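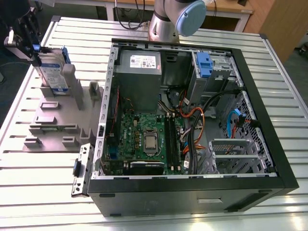 Shivam Gautam wrote back after the last handout that a single-screen house should never have been split in the first place, and that the Drultar would still be showing movies if they'd left the balcony alone. I like the argument! I also think it's wrong, so let's start there.

Week 4: Twinning and what it did to the room

Please read the Skirnby chapter before Saturday's walk. It's short, and you can skip the part on candy counters (fun, but not on the test).

The Drultar opened with 3,526 seats, counting the boxes. Think about filling that on a wet Tuesday with a picture everyone in town has already seen. The owners, the Sisodia circuit, did what lots of circuits did and built a wall. The balcony became one house, the main floor became the other, and by the time the work was finished they had 3,148 seats between the 2 of them. Most of the lost seats were under the lip of the balcony, where the new booth went in.

Things I want you to listen for when people talk about a twinned house:

Sound bleed. Everybody remembers this one. You're watching a quiet drama upstairs and there's a war going on under your shoes.

Sight lines. Seats bolted down for a wide stage don't turn to face a smaller screen, so you get the famous stiff neck on the side aisles.

Plaster. Dropped ceilings hid a lot of it, and quite a bit survived up there. Keep this in mind when we get to the Erkitach, where the old dome was found mostly whole.

Back to Shivam's point. Did the wall kill the Drultar? My reading is that it bought the place extra years of first-run bookings it couldn't have gotten as one giant room. You're welcome to disagree, and I'd love a page from you if you do, but use the booking ledgers as well as the fan letters.

For the walk: meet at the old ticket window, bring something to write with, and wear shoes you can climb stairs in. The balcony steps are steeper than they look.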